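Moving Production Back Home: Frequently Asked Questions

Updated May 14, 2023

Readers keep writing in about companies that say they are bringing factory work back to the States. These are the questions we get most, with the answers we'd give a friend who was about to buy something or apply for something because of a press release.

Is Prastum really moving its kitchen appliance line to Barnent?

Prastum says it is "evaluating" Barnent as a site. That word has been in every statement so far. Evaluating means somebody has looked at a building and talked to the county about taxes. There is no signed lease that we have been able to find, and the county clerk's office had none on record when we asked. Treat the move as a maybe.

How many jobs are we talking about?

The number in the headlines is 1,781. Read the filing and you'll see it covers "direct, indirect and induced" positions. Indirect means truck drivers and box suppliers. Induced means the sandwich shop across the road gets busier. The number of people who would be on Prastum's own payroll in the first year is 59. We would like to see the bigger figure retired from speeches, but we don't expect it.

What would those 59 jobs pay?

Prastum hasn't said. It has used the phrase "competitive wages," and every employer in the county uses that phrase, including the ones who can't keep a night shift staffed. If you're thinking of quitting a job you have now, wait for a posted hourly rate.

Will "Made in USA" be on the box?

Probably not in those words. The federal standard for an unqualified claim is that all or virtually all of the product is made here. If the heating elements, cords and control boards come from overseas and get screwed together in Barnent, the honest label is closer to "Assembled in USA with foreign parts." Look for the small print on the bottom or the back. If a box just shows a flag and says "American company," it has told you where the head office is.

Will the products cost more?

Almost certainly, at least at first. Companies like to say automation will cancel out the higher wages. Maybe it will. Ask them for the price of the domestic model next to the price of the imported one and see how quickly the subject changes.

If so much of the work is automated, why does it need a subsidy?

Good question, and one the county board spent very little time on. The proposed package is a property tax break running 24 years. The job commitment inside it lasts two. After that, Prastum could cut the payroll to a handful of technicians and keep the break. We'd want those two numbers a lot closer together before voting yes on anything.

Didn't Lagman promise the same thing?

It did. Lagman announced a phone accessories plant, got its access road paved, and then put the project "on hold pending market conditions." The road is very nice. The lot at the end of it is grass. To be fair to Lagman, it never collected the full incentive, but the county still paid for the paving and the water line.

Are there any companies that followed through?

Tirby is the one we point to. It moved its small appliance repair and refurbishing work back from overseas without much noise, and the building has people in it. It is a small operation. It also didn't ask for much, and that may be why you haven't heard a politician mention it.

Can robots handle the kind of products Prastum sells?

Some steps, yes. Picking up identical parts and placing them in the same spot all day is old technology. Routing a soft cable or catching a scratched lid is harder, and companies tend to go quiet about how often a person has to step in. A demo video is the best run out of however many they tried. 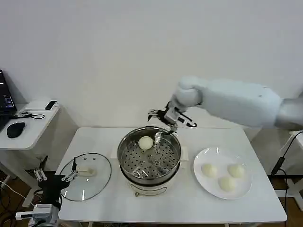

Two robot arms over a table with a steamer pot, a glass lid and a plate.

When will we know for sure?

The county board is due to take up the tax package in July. Before then, look for three documents: a lease or deed, a building permit, and an air or wastewater permit application. All of them are public and none of them can be faked with a ribbon cutting.

Where can I read the agreement myself?

Ask the county clerk for the draft incentive agreement and all exhibits. Do ask for the exhibits — the job schedule and the penalty terms are usually in the back. If you're told the draft is confidential, ask which law says so and get the answer in writing.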